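Bradora Hardwax Finish for Tables and Counters

Item 1208
Sold by Dillwood Finishing Supply
In stock, ships from our own warehouse

Satin clear, matte clear, and four browns. One can, one coat for most jobs, two if the top gets hard use. Wipe on, wait, buff off. No brush marks as there's no brush.

We've carried Bradora since the old tin with the screw cap. New can has a press lid, which is better for getting a rag in and worse for everything else. Keep a rubber mallet near by. Don't pry with a good chisel.

Overview

A blend of oil and hard wax for bare interior wood. Soaks in first, then leaves a thin layer on top. Feels like wood, not plastic. Takes a wet glass fine once it has cured. Takes a hot pan badly, same as any wax finish, so use a trivet.

Good for: dining tables, desks, shelves, counters away from the sink, bench tops, stair treads (use two coats).

Not for: decks, outdoor furniture, shower benches, anything already varnished or painted. It can't soak in if there's something in the way. You'll get a sticky mess and a phone call to us.

Colors

Matte Clear — darkens the wood a little, like a damp cloth would. Our best seller by a long way.
Satin Clear — same thing with a bit more shine after buffing.
Barley — light, on the yellow side. Nice on ash. Can go orange on old pine, test it.
Saddle — warm mid brown with some red in it.
Umber — mid brown, cooler, leans olive on oak.
Peat — dark. Shows every sanding scratch you missed.

All six mix with each other. Half Saddle and half Umber gets asked for alot, and no, we don't sell it ready mixed. Mix enough for the entire job before you start. Matching a second batch is miserable.

Screen colors are only screen colors. Order the sample pack.

Sizes

Sample pack, all six colors, small foil packets
Half pint
Pint
Quart
Gallon (Matte Clear and Satin Clear only)

A pint does a good size dining table, top only, with some left over for touch ups. Softer woods drink more. If you're between sizes go up, the leftovers keep if the lid's on properly.

Before you start

Sand to 120, then 150. Stop there. Going finer feels great but closes the wood up and the color comes out thin and blotchy. People really want to go to 320. Please don't.

Vacuum. Then wipe with a dry cloth. Then look at the top with a lamp held low at one end and you'll find the swirls. Sand those out now.

Old table? Get every bit of the old finish off. Check the edges and the corners, that's where it hides. Old furniture polish can also leave silicone in the wood and the wax will pull back from it in little craters. Wipe down with mineral spirits, let it dry off, try a small patch underneath first.

Room should be between 60 and 80 degrees. Window open.

Putting it on

Stir. Don't shake. Stir again, the color sits on the bottom and the first rag out of an unstirred can is basically clear.

Work in sections you can reach without leaning. Small amount on a lint free pad, rub it in across the grain, then with the grain. Keep a wet edge. Let it sit for 8 minutes, then wipe off everything that's still on the surface. Everything. Should feel almost dry to your hand when you're done.

The most common mistake by far is leaving to much on. Thick doesn't mean tough here. Thick means tacky next week.

Buff with a clean cloth or a white pad. White, not green, green will scratch.

Second coat the next day if you want one. Use clear for the second coat over any of the browns, otherwise it muddies.

Pads and cloths with this stuff on them can heat up and catch fire by themselves. Lay them flat outside to dry, or soak in water and put in a metal can with a lid. Not balled up in the trash. Read that one twice.

Drying and cure

Light use after a day. Put a lamp on it, eat off it, fine. Full cure takes longer, give it a couple weeks before you leave standing water on it or put a cloth or rubber mat over the top. Rubber mats are bad news generally. They'll mark a fresh finish.

Smell goes in two or three days with the windows open. Longer in a closed room in winter.

About the sheen

Matte Clear on a big flat top will not look like one even color all over. It's wood with wax in it. It goes a little redder one place, a little greener another, depends on the board and the light coming in. Some people send photos asking if the can was bad. Cans are usually fine. Let it cure, buff the entire top once more, then look at it in daylight. 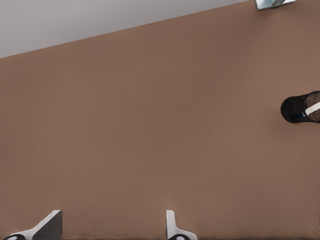 If it's patchy with a hard line in it, that's different. Hard lines come from a dried edge, meaning you stopped in the middle and came back. Fix: scuff the whole top with a white pad and a bit of fresh finish, wipe off, buff. Usualy gets it. If not, sand back and go again. Sorry.

Cleaning

Damp cloth, a drop of dish soap, dry it after. No spray polish, no bleach, no vinegar. Nistor Wood Soap is fine and we stock it. So is the Udedus maintenance oil, but only once or twice a year, and only the clear one.

Rings and dull spots: rub in a tiny bit of the original finish with a cloth, wipe, buff. This is the real reason to buy it over varnish. You can fix one spot without stripping everything.

Goes well with

Nistor Wood Soap, 16 oz
Udedus Maintenance Oil, clear
White buffing pads, pack of five
Lint free cloths, box
Metal rag can with foot lid

Quick answers

Food safe? Once it's fully cured, fine for a table you eat at. We don't recommend it for cutting boards, knives go right through it. Use plain mineral oil on those.

Over stain? Water based stain, yes, when it's dry all the way through. Oil stain, test first. Gel stain, no.

On veneer? Yes. Careful with the sanding, obviously.

On laminate? No. Nothing to soak into.

On bamboo? Yes, goes on thin, wipe it off sooner than you think.

Can I use a floor buffer on a big top? For a conference table, sure, with a white pad and somebody on the other end. Not on anything with thin legs.

Can got a skin on it? Cut it out, stir whats underneath, strain through a paint filter. If the rest is lumpy, toss it.

Does it freeze? It can go cloudy in a cold garage. Bring it in, let it warm up overnight, stir well. Fine after that.

Shipping and returns

Ships ground only, no air. Can't send to a PO box. Allow extra time for gallons, they go out in their own carton.

Unopened cans come back within 30 days, you pay the postage. Opened cans and mixed colors don't come back. Sample packs don't either, they cost less than the label would.

Dented can? Send us a picture before you open it and we'll sort it out. A dent near the lid matters, one on the side mostly doesn't.

Page updated October 2022. Peat in quarts is back, Barley in half pints still waiting on the supplier.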